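News > Science & Tech > Robotics

I have lost more arguments with plastic bags than I'd like to admit, so when Siiri Rissanen wrote to tell me her group had spent most of a year on exactly that problem, I was on the next bus to Foltham. She and Paavo Lahtinen run the small handling lab at Brestley, up on the second floor over the bike store, and they've just put out a short report on how to teach a robot to take hold of something that has no fixed shape at all. Bags, wraps, thin printed sheets, the stuff your groceries come home in.

It's a nice piece of work, and I say that as somebody who has sat through a lot of videos of robots picking up blocks!
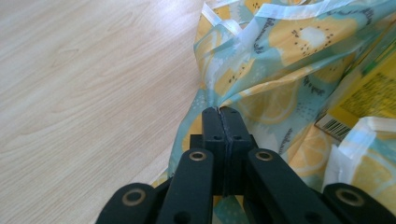 RESEARCH NOTES

The method goes like this. A person holds the gripper in their own hand, does the job the way they'd like a robot to do it, and the camera on the tool records the whole thing from just behind the fingers. Those recordings are what the robot learns from. People have been gathering demonstrations by hand for a while now, and Rissanen was quick to tell me they don't claim that part. What the Brestley group changed is what gets written down next to each recording.

Normally you'd mark a grasp as good or bad and move on. Lahtinen thought that threw away the useful bit. So they mark the pinch itself: the moment the fingers close, where on the material they closed, and which way the folds run away from that point. They call it fold tagging, and the labeling tool they wrote for it is named Kasard (I asked what it stands for and got a shrug). A person goes through each clip afterward, stops it at the pinch, and draws a couple of short lines along the main creases. It takes a bit of patience. I tried one and my lines were all over the place.

The idea behind it makes sense once you've had it explained over bad coffee. A crumpled bag never looks the same twice, so it's not much use teaching a robot what a bag looks like. But folds behave in fairly regular ways near a grip. They bunch up, they fan out, they run toward an edge or a handle. If the robot learns to look for a ridge it can close on, it doesn't need to have met that particular bag before, or to care what's printed on it.

"We kept asking it to recognize the object," Rissanen told me. "I don't recognize a bag when I pick one up in the dark. I find a fold and I pull."

Now the numbers, which I know some of you scroll straight to. The group collected 1249 demonstrations in all, with 5 people taking turns on the gripper. They trained two versions of the same robot controller on them, one with the fold tags and one with plain good-or-bad marks, and then gave both the same 285 test grasps on bags and wraps that weren't in the training set. The version with plain marks got a hold and kept it through the lift in 179 of them. The one with fold tags missed fewer, and the gap was widest on glossy, see-through material, where a camera has a hard time telling the front of a bag from the back of it. I'm leaving the second figure out on purpose: Lahtinen is rerunning part of that batch after finding a labeling slip, and he asked me to wait for the corrected one. Fair enough. I'll add it when he sends it over.

I had a go with the gripper too, of course. It's heavier at the front than I expected, and you very quickly stop using your wrist the way you normally would. Paavo says everyone does the same thing in their first session, which is to squeeze way too early, before the fingers are down around the material. Those early tries stay in the data, by the way. They've got their own tag.
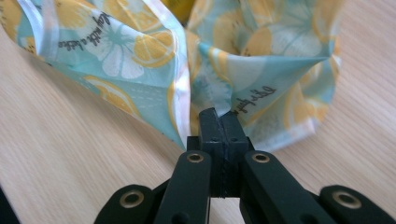
Fingertips closed on a gathered fold of lemon-print wrap at the Brestley lab.

There are limits, and the report is pretty open about them. Everything was done on a tabletop in good light. The tests cover picking up and lifting and that's all, so opening a bag, or getting something out of one, is a whole separate problem. Stiffer wraps gave them trouble as well, since a sharp crease can look like a perfect handle and then spring flat the moment you touch it. And drawing fold lines by hand is slow. Rissanen reckons the labeling took longer than the recording did, and she'd love to have a program suggest the lines so a person only has to fix the wrong ones.

That's the next job on their list. After that they want to try the method away from their own table, and the Bramwell sorting center, out past the ring road, has said they can set up at the end of one of its benches in June. It handles mixed packaging, so thin plastic is a daily headache there. No robot will be working on the line itself; they'll be recording with the hand-held gripper and seeing how much of what they learned upstairs carries over. I'm hoping to go along for a day of that if they'll have me.

One thing I forgot to ask about was gloves, which a couple of you wanted to know after my last piece. The short answer from Siiri, by email, is that gloved hands make no difference to the recordings, as the fingers doing the touching are always the gripper's. So that's that one settled.

The report and the fold-tagging guide are both free to read from the lab's own page. The guide is the better read of the two if you ask me, with lots of hand-drawn creases and a whole page on handles. The recordings themselves aren't out yet; they want the relabeled batch in there first.

Posted 2026-04-03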